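Who Gets to Respond? Right of Reply in Local Talk Radio and Television

Course project report, Media and Public Opinion
Submitted September 30, 2024

1. Background

Talk shows often discuss people who are not in the studio. This project looked at how often those people are given a chance to answer. We compared two call-in programs, the morning radio show on Sevdale FM and the evening television show Clostlow Tonight. Both cover local news and celebrity stories, and both have hosts who are known for strong opinions.

2. Method

We listened to or watched 20 episodes broadcast in February. For each one we wrote down every segment in which the host criticized a person by name. We then checked whether the person was invited on, whether a statement was read out, or whether there was no reply at all. Segments about elected officials were coded separately. Coding was done by hand on paper sheets. 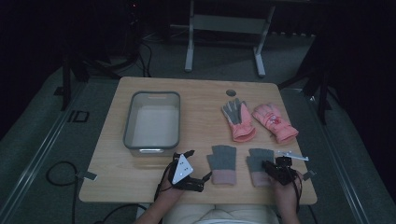

Worktable with plastic bin and gloves.

The two coders disagreed on 9 segments. Most of these were cases where the host quoted an old social media post and treated it as a reply. We decided to count these as no reply.

3. Results

The radio show read out statements more often than the television show did. It usually did this near the end of the hour, when the original topic had already been dropped. Clostlow Tonight preferred live guests, but they were mostly friends or critics of the person being discussed. Only two of the people criticized on either show appeared in person.

Officials got more replies than entertainers on both programs. The producers may have stricter habits for political stories, but we did not interview them and cannot say for sure.

4. Limits

One month is a short period. A celebrity breakup took up much of the airtime and probably affected the totals. We also did not look at the Ondodent podcast feed, where the radio show posts extra material.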